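Speaker notes – Zippers in canvas goods: choosing, sewing in, repairing
February 5, 2019

**Slide 1 – Scope**

- Covers bags and cases in medium and heavy canvas. Garments and tents are out.
- Two parts: selection first, then repair. Hold questions on waterproof zippers until the end.
- Terms used throughout: tape, teeth, slider, pull, stop. Point to each on the handout.

**Slide 2 – Coil or molded**

- Coil bends around a tight corner. Molded teeth resist it and tend to stand away from the cloth.
- On a boxy bag the zipper has to follow the corner radius, so coil is the default.
- Molded is fine on a straight run, such as a flat document case.
- Metal teeth: mention only briefly. Heavy, and they wear the tape on a loaded bag.

**Slide 3 – Tape and seam allowance**

- Shrinkage is the usual cause of a wavy zipper. Cotton canvas shrinks in the wash and polyester tape does not.
- Prewash the canvas, or tell the customer to spot clean only. The Abbasi pattern sheets leave this out.
- Match thread to the tape fiber where possible.
- Clip the tape at corners, never the canvas – a clipped canvas edge frays back into the stitch line.

**Slide 4 – Bag with a top panel** 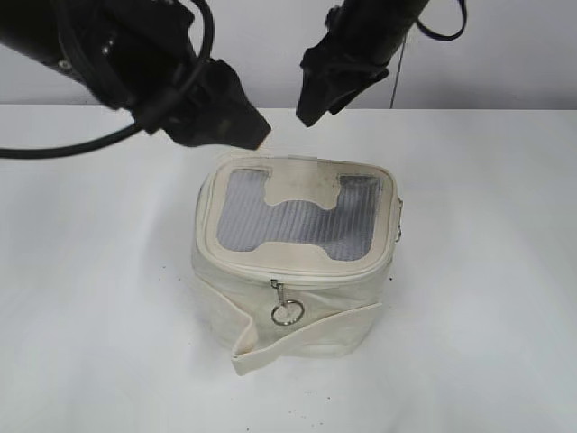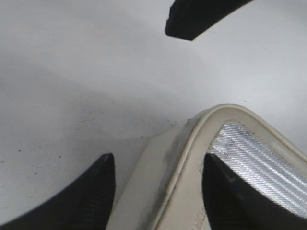
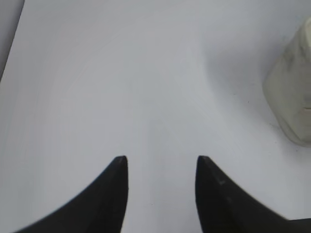
*First picture: cream canvas bag, zipper along the front edge of the top panel, metal ring on the pull.*

- A ring gives a gloved hand something to hold. It also adds weight to the slider, so check that it does not creep open in transit.
- Put the zipper in before the side seams are closed. Doing it afterward means sewing inside a box.

**Slide 5 – Wear data**

- Trondik bench test: 4000 open-and-close cycles, straight run, no side load.
- Piller repeated it around a corner. First slider failed at cycle 619.
- The two results are not comparable on sample size. Say so before someone asks.
- Failure mode was a spread slider. Teeth were intact.

**Slide 6 – Repair**

- Teeth separate behind the slider: squeeze the slider lightly with pliers, 2 places, one each side at the rear. Test after each squeeze.
- If it spreads again, replace the slider. Vurico sells them loose by gauge; the gauge is often stamped on the back.
- Torn tape means a new zipper.

Leave slide 6 up during questions. Pass the sample cards around and collect them at the door.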